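Skela 1.4 or Primoletti wagon for a first family car?
Small and Family Cars > Buying Advice
Page 1 of 1

tariq_t
So my lease is up in April and I'm finally buying something instead of handing it back. I've got it down to two. One is a Skela 1.4 in the middle trim, the other is the Primoletti wagon with the smaller turbo engine. Both used, both under three years old, and the dealer (Cledmont, out by the ring road) has one of each on the lot.

I drove them back to back and I keep changing my mind. The Skela is more fun, no question. It turns in when you ask it to and the gearshift is lovely. The Primoletti feels like it weighs twice as much, but the back seat is huge and my brother Tanveer fell asleep in it on the test drive. We have one kid, another on the way, and a stroller that folds down to the size of a refrigerator.

What would you do? The Primoletti is 750 dollars more.

zsezer
Primoletti. You've got a second baby coming, the decision is made, you just don't like it yet.

I had the Skela for two years and loved it until the day I tried to get a rear-facing seat in behind my husband. He's six foot two. He drove with his knees around the wheel for a month and then we sold it.

rizwan_b
Going to disagree with Zübeyde here (hi Zübeyde!). People carried kids around in small hatchbacks for decades. If you pick a slim car seat and pack like a normal person it's fine. The Skela is cheaper to insure, cheaper on tires, and you'll enjoy the drive to work every morning, and that's most of the driving you'll do in it.

Also, the Primoletti with the small turbo is slow when it's loaded. Did you try it on a hill with four people in it? Do that before you sign anything.

tariq_t
No hills, just the loop around the lot and a bit of highway. Good point. I'll ask for it again and drag Tanveer and the in-laws along.

What about the trunk? The brochure numbers look close enough on paper, but they measure the Skela to the roof and I don't pack to the roof.

shamim_d
I can help a little with the trunk, I own the wagon. Mine's two years old with the same engine. With the seats up I get the stroller in flat plus a week of groceries next to it. With the seats down I've moved a washing machine.

Things I don't like, so you get both sides:

The load lip is higher than it looks in the ads and I've scraped the bumper paint on it more than once.

The cargo cover rattles. Mine goes in the garage from spring to fall and I only put it back when we travel.

The stock trunk floor is slippery. Everything slides to one side on the first corner, so get a bin or a tray and wedge things in it. Any deep one will do.
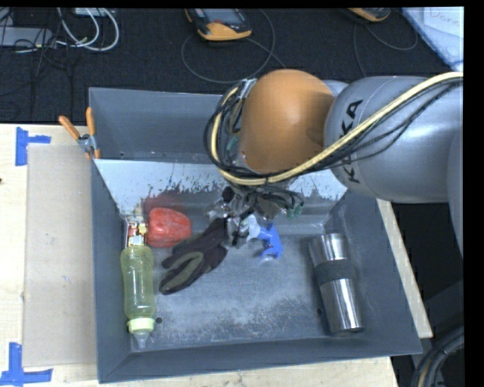
Servicing, what I've paid so far

First service was 290 at the dealer, oil and filters and a look around. Second one was 742, and I nearly fell over, but that had front brake pads and a battery in it. The battery was my own fault for leaving the tailgate open overnight with the light on. An independent shop called Bennani does mine now and the last bill was a lot kinder.

Engine has been fine. Rizwan's right that it's slow with a full load, but you get used to dropping a gear. I wouldn't call it a problem, I'd call it mildly annoying when you're merging.

rizwan_b
"Mildly annoying when you're merging" is kind of my whole argument, Shamim.

shamim_d
Ha, fair. I still wouldn't swap.

zsezer
742 for a second service though?? Was that with pads on both axles?

shamim_d
Front only. Plus the battery, plus they sold me wiper blades I didn't ask for. I was in a hurry and signed the sheet, lesson learned.

tariq_t
OK so that's useful, thank you. I'll budget for it. I called Cledmont this morning and they'll throw in the first service on either car if I buy before the end of the month. They also tried to sell me an extended warranty at 1,362, which seems like a lot on a car that still has factory cover left.

rizwan_b
Skip it. Or at least don't buy it on the day. You can normally add one later, so ask them what the cutoff is and get it in writing.

zsezer
I'd read what it covers first. Ours paid for an air conditioning compressor and I was very glad of it. But yes, never on the day, and 1,362 sounds like an opening price to me.

tariq_t
Will do. Second drive is booked for 4 in the afternoon tomorrow, hill included, and I'm bringing the car seat and the stroller so I can try both in both cars. If the seat fits in the Skela with my own seat where I like it, I'm going to have a hard time saying no to it.

zsezer
Bring whoever is tallest in the family and put them in front of the baby seat. Then report back!

tariq_t
That would be Tanveer. He's already asked if he can nap in the Primoletti again.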